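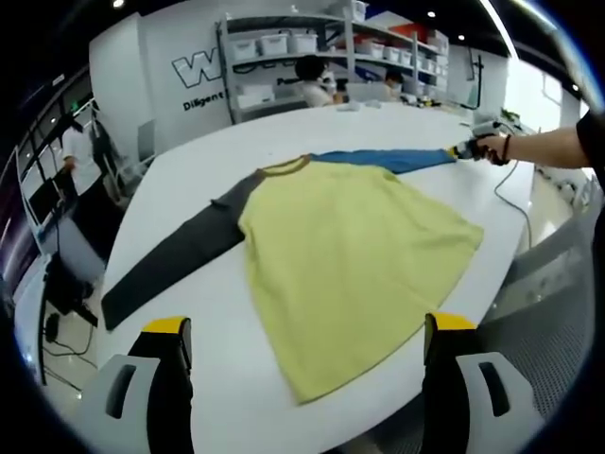
Yuk-lan Tang schrieb:
> bei den Raglanshirts komme ich mit der Anleitung aus dem Januar nicht
> zurecht. Da steht: an den Schulternähten fassen. Ein Raglan hat aber
> keine Schulternaht, die Ärmelnaht läuft schräg bis zum Halsbündchen.
> Wo soll ich denn anfangen? Bei mir wird der Stapel jedes Mal schief,
> und die Ärmel schauen unten heraus.

Hallo Yuk-lan, hallo zusammen,

der Einwand stimmt, die Anleitung ist für Hemden und normale T-Shirts geschrieben. Für Langarmshirts mit Raglanärmeln schlage ich folgenden Ablauf vor:

Shirt mit der Vorderseite nach unten auf den Tisch legen und den Rumpf vom Saum her glattstreichen. Die Ärmel erst einmal schräg liegen lassen, wie sie fallen. Dann einen Ärmel am Bündchen nehmen und strecken, bis die Naht keine Wellen mehr wirft. Danach den anderen. Wer mit dem Falten anfängt, solange ein Ärmel noch verdreht ist, kann gleich wieder auseinanderlegen.

Jetzt die Seite bis etwa auf halbe Breite des Halsbündchens einschlagen und den Ärmel parallel zur Kante nach unten legen. Zweite Seite genauso. Saum ein Drittel hoch, dann noch einmal bis knapp unter den Kragen. Umdrehen, fertig.

Bei mehrfarbigen Teilen, also heller Rumpf mit zwei verschiedenen Ärmeln, bitte nach der Rumpffarbe einsortieren. Gelbgrün mit einem blauen und einem dunkelgrauen Ärmel kommt also zu Gelbgrün. Narayanan Kulkarni hatte das anders vorgeschlagen, aber nach Ärmelfarbe findet man die Sachen im Regal nicht wieder.

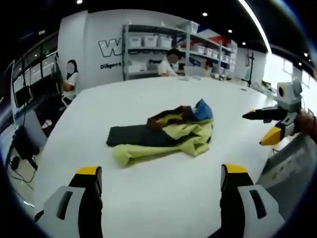 Zum Haufen in der Tischmitte noch ein Punkt. Bitte immer ein Teil ganz herausziehen und vor sich ausbreiten, bevor das nächste drankommt. Am Kragen oder Bündchen ziehen und nicht mitten im Stoff, sonst kommen drei andere Sachen mit. Dunkle Teile vorher kurz ausschütteln, auf denen sieht man die Fusseln am meisten.

Die Faltbretter von Stundadier (45 cm lang) liegen weiterhin bei mir. Für Kinderhemden sind sie gut, für Raglan zu schmal. Wer eines haben möchte, meldet sich bitte direkt und nicht über die Liste.

Ilango, kannst du den Absatz zu den Raglanshirts in die Anleitung übernehmen? Die Stelle mit den Schulternähten kann für Hemden so stehen bleiben.

Grüße
Gopinath Alva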